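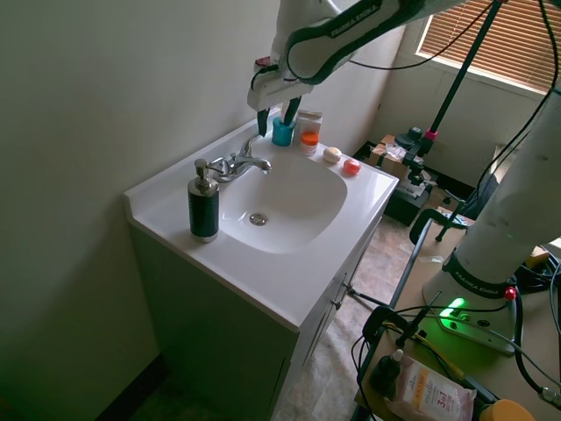

*Photo: Conceição Paiva / Kirkholm Housing Association*

**Bathroom renewal program — progress to the end of June**

The Association has now completed 113 bathrooms under the current grant. Each received a new vanity with an integrated basin and a single-lever tap. Work at Meijer Court finished in May. Nestum Street is under way, with nine units still to be handed back to tenants.

Expenditure remains within budget. A late delivery of wall sheeting held up seven units — the supplier has credited the freight charge of $3467.

Tenants asked for more notice before the water is shut off, and written notice now goes out a week ahead. Henk Goossens will forward the revised schedule for Nestum Street with the July claim.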